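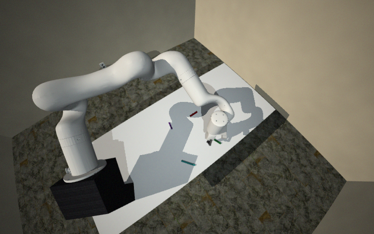 2 min read

Keeping a white worktop white

I've had pale worktops in three kitchens now, the last one in a draughty old place in Drisetville, and I'm still fond of them, tea rings and all! Most marks come off with warm water and a drop of washing-up liquid, so do try that first before you go rummaging under the sink.

For tea and turmeric, mix bicarbonate of soda with a little water until it's like toothpaste, spread it on and leave it for up to 20 minutes. Wipe it away with a soft cloth (an old vest is lovely for this) and rinse twice. Go easy on marble, and keep vinegar and lemon well away from it.
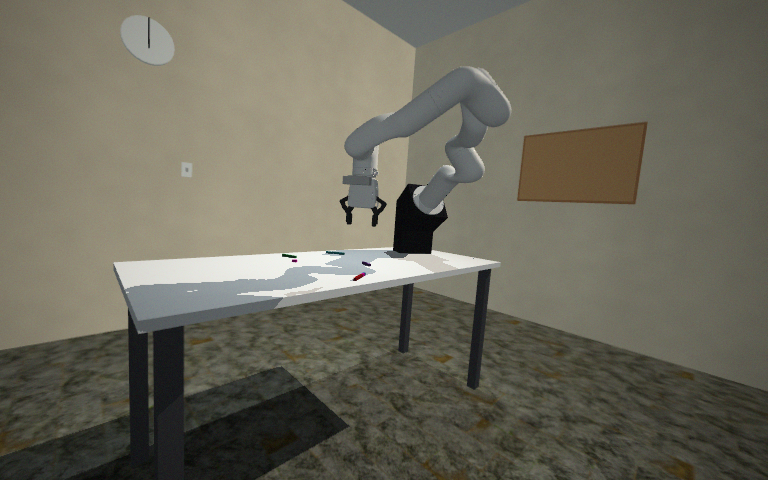
Plain walls, with a clock and a corkboard up out of the way.

I like to do the walls on the same afternoon, usually in October before the windows get shut for winter. Dust first, then a barely damp sponge, working from the skirting upwards so you don't get streaks. Light switches want a dry cloth only, please, and the top of the clock will need doing too.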